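Can a robot take out my recycling yet

OK quick one, it's January, my kitchen is a mess and I promised I'd write up the bottle thing. Been on about household robots here for ages. Mostly complaining. My friend Emlyn Gronow says I should stop moaning about the videos and look at one boring chore properly. So. Empty drink bottles into a trash can. That's the whole chore. My kids can do it (they don't, but they can).

Why bottles? Clear plastic, which cameras are bad at. They roll. They get crushed so no two are the same shape. And the labels come half off and flap about. A mug is a mug every time, a squashed bottle is anybody's guess.

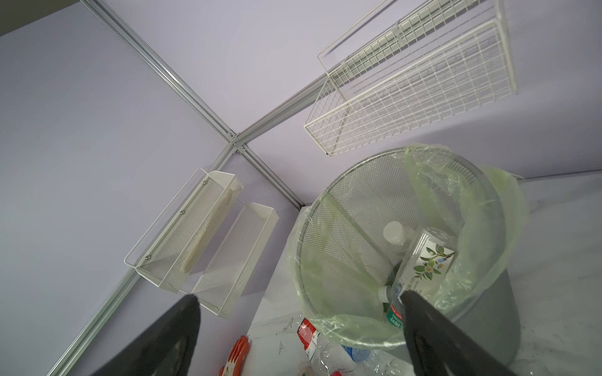 The bin is the easy part, right?

Wrong, or I think so anyway. A liner bag bunches up at the rim and then you've got a floppy thing to aim past. Mesh sides too, so there's stuff showing through that you don't want to grab. And once a few bottles are in, the next one has to sit on top of the others. I knock them back out myself all the time. Sioned Ifans, who I used to work with at Testard, reckons dropping is harder than picking. I used to argue with her about that. Not so much now. 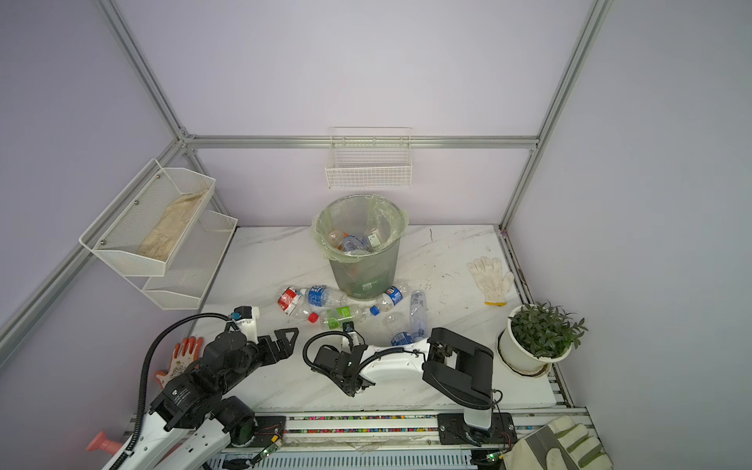 Do you need two arms for a job like this?
For one bottle at a time, one arm is plenty. The second pays off when something's out of reach on one side, or when you want the bag held open, and a house has a lot of both.

Clutter is the other thing. Bottles on a bare table, fine, I'd believe nearly any demo. Put a glove down, a plant, a few that are touching each other, and now it has to decide what's trash. Nobody wants the plant in the bin. The green-and-white label with the lime on it is a nice easy target, a bare clear one with hardly any label must be awful.
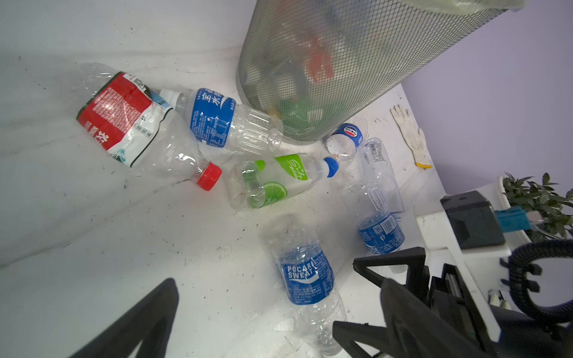
and then there's speed, which is where I always get grumpy. I did my own kitchen with a timer on. 15 bottles, over a minute, and I was holding a coffee. I'd honestly let a machine take all evening if I could leave the room while it did it. Thats the real test for me. Can I leave the room.

Heledd Gape asked in the comments last time about shop floors. Different question I think. At Beddoe they had the same part in the same tray all shift, and the old machine there was fine with that, no thinking needed. Sweeping up after the shift was still a guy with a broom. Same chore as my kitchen really, only more of it. 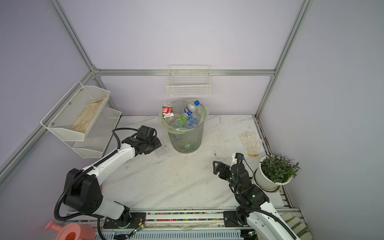

Bottle in the left gripper, bin already heaped.

So my answer for now is sort of. Picking up a bottle, I'm happy to say yes. The whole chore, including the one that rolled under the fridge and tying the bag and knowing the glove isn't garbage, I'd say not in my house. Ask me again in three years.

Next up is laundry, if I get round to it. Miroslava has opinons about socks.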